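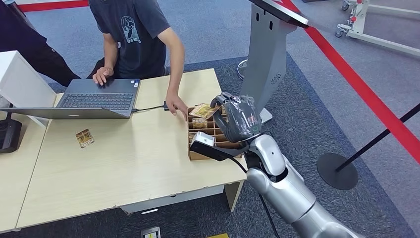
By the Economics Desk Editor | 2 Dec 2025

The Wustau rule is a rule of thumb in public finance which says that a town should only borrow for things that will still be in use when the last payment falls due. I've been writing up budget rules for this encyclopedia for a while now, and I have to say this is one of my favorites (yes, I have favorites!).

The name comes from the town of Wustau, where a charter of 1577 let the council borrow for bridges and wells but made it pay for feasts and wages out of that year's tolls. The modern version is a lot drier. It sets a loan limit of 35 years, and anything expected to wear out in under 2 years has to come from current income.

Brumgate took up the rule in 2000 and people still argue over what it did there. Supporters say it kept everyday spending honest. Critics say the council just relabeled things, so that road patching became "road renewal" and went on the loan book anyway. I lean toward the critics on this one, though I'll admit the accounts can be read either way.

Tapley uses a softer form, with an escape clause for recessions. Economists of a Keynesian bent tend to like that part, as a strict rule forces cuts just when local incomes are falling – the worst possible moment, if you ask me. Tratcombe looked at the same clause and dropped it in July, after a long row over who gets to decide that a recession has started.

The rule is often mixed up with the balanced budget rule, which is much tighter and usually leaves no room for borrowing at all. It's closer to what textbooks call the golden rule, except that it looks at how long a thing lasts and doesn't much care whether it counts as investment. Training is the awkward case: it can pay off for decades, but under the Wustau rule it gets treated like the feasts.

See also: Balanced budget; Golden rule (fiscal policy); Municipal bond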